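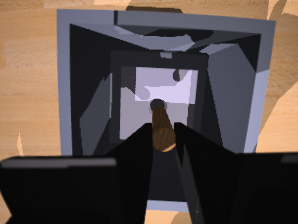 Mahtab Shojaei told us to get the grip right on screen before buying a single motor.

Visits > Workshops > Banislow

We spent the morning at the Banislow shared workshop, where members are working out a two-arm bench in simulation.

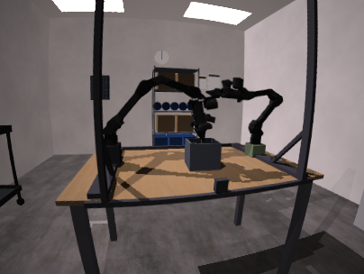

Parts come next – the budget is $474, mostly for motors. After coffee we went back to the pick-up tests.

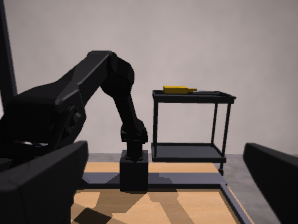

Getting there

Bus 30 stops outside. Ring twice.

This site uses cookies. Accept
Contact | Back to top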